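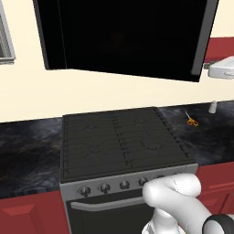 Drundville Kitchen Challenge

The Drundville Kitchen Challenge is a student robotics competition in which teams program a simulated robot arm to carry out everyday jobs in a virtual kitchen. It grew out of an after-school club in Drundville and is now run each year for high school and community college teams. The whole contest takes place in software, so a team with one decent computer and a lot of patience can go a surprisingly long way!

History

The club started with wheeled robots and a maze made of cardboard. Members kept asking for something closer to real household work, and a kitchen was the obvious choice: it's full of handles, doors, drawers and knobs, and everybody already knows how they're supposed to work. The first kitchens were very plain, little more than gray boxes with hinges. Later groups of students added colored cabinets, stone-patterned counters and small items to leave lying on them, and the rooms have been getting livelier ever since.

The contest opened to other schools under the name Meseo Cup, after the simulator the students had built. The present name was adopted when a second division was added. The most recent season drew 35 teams.

Format

There are 2 divisions. In the Open Division, teams may guide the arm by hand while recording practice runs, then train a program on those recordings. In the Salehi Division, all of the arm's motion has to come from code the students wrote themselves, with no recorded runs allowed. Fans of each division will happily tell you theirs is the harder one.

Every team gets the same starter kitchens in the fall and can practice in them as much as it likes. The final, held in February, uses kitchens the teams haven't seen. Cabinet colors change, the stove may be in a different spot, and the objects on the counter get shuffled. A program that has simply memorized one room tends to come apart very quickly.

Tasks

Tasks are drawn from a list published at the start of the season. Common ones include opening a drawer, closing a cabinet door, moving an object along the counter and turning a stove knob.

The knob task is the crowd favorite, and it's a wonderful little problem. The judges name one knob in the row, and the arm has to reach that one, take hold of it and turn it past a set angle without moving the others. Knobs are small and sit close together, and the gripper often hides the very knob it's reaching for. Knobs at the end of a row bring trouble of their own, as the arm may have to work around the oven handle. Many teams practice this task more than all the rest put together.

Scoring

Runs are scored by the simulator. A finished task earns full points, partial credit is given for reaching the correct part, and bumping the counter or another control costs points. Ties are settled by time. Across all teams and both divisions, 2616 scored runs were logged in the last season, and the replays are open for anyone to watch.

The Brisitz Prize goes to the team with the best written notebook, whatever its score. Past winning notebooks are shared with new teams and make terrific reading, failed grasps and all.

See also

Meseo (simulator)
Educational robotics
Robot manipulation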